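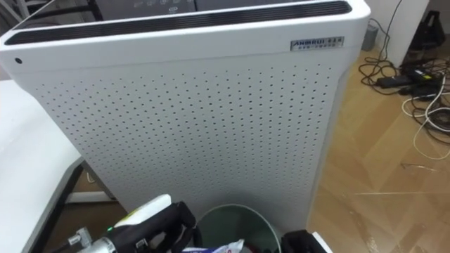

Ticket 403: left wrist drops out during desk wipe
Project: Etley (humanoid, shared workshop)
Status: open, then closed, then open
Component: left arm, Semeniuk wrist board

Symptom: Etley picks up the spray bottle, carries it to the desk, and partway through the squeeze the left wrist goes limp. The arm stays up. The log says "wrist timeout" and then, one line later, "task complete," so at least somebody is happy.

Expected: spray, put bottle down, wipe.
Got: spray, long pause, existential drooping.

Tried so far:
- Restarted everything. Fine for 3 runs, then the same.
- Swapped the wrist cable for the spare. Same.
- Swapped it back, out of spite. Same.
- Raised the timeout to 2000 ms. Same droop, but now we wait two seconds for it.
- Put an empty bottle in the hand. Will not fail. Ran it all through lunch.

So it only happens with weight in the hand and the trigger being pulled. I read the current log for the finger motors and there is a nice tall spike at every squeeze. The wrist board shares its supply with the fingers, a decision made in May by me, late at night, with a screwdriver in my teeth.

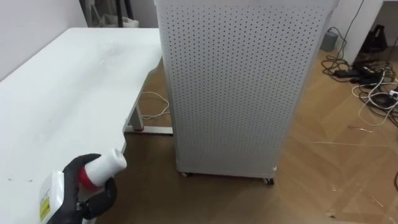 Jekus: Did you check the voltage at the board or at the supply? On mine the supply looked perfect and the board was starving. The thin jumper was the whole problem. Also please stop raising timeouts.

Measured at the board, as instructed. The supply reads 24 V like a choirboy. The board dips to 21 on every squeeze and the chip resets. I had measured at the supply all morning and felt very thorough about it.

Fix:
- Replaced the thin jumper with proper wire, crimped, no tape.
- Gave the wrist board its own feed off the Clastberg splitter.
- Timeout back to where it was. Yes, Jekus.
- Limited squeeze speed in the config. The desk does not need to be sprayed with conviction.

Closed the ticket at this point. Reopened it over an hour later when the wrist dropped out with the arm all the way down, no squeeze involved. That one was a connector I had not pushed home after the rewiring. It clicks now. It did not click before, and I remember noticing that.

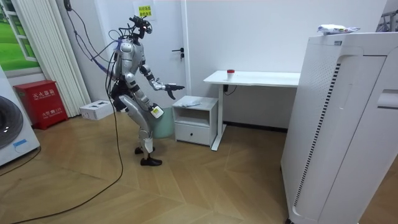

Etley to the left of the nightstand and the desk, left-center of the room.

Still to do before this closes for good:
- Full run with a full bottle, arm high and arm low.
- Find out why the log says "task complete" after a timeout. Separate ticket, probably a separate sigh.
- Label the new feed at the splitter end.

Leaving it open until the full-bottle run is in the log.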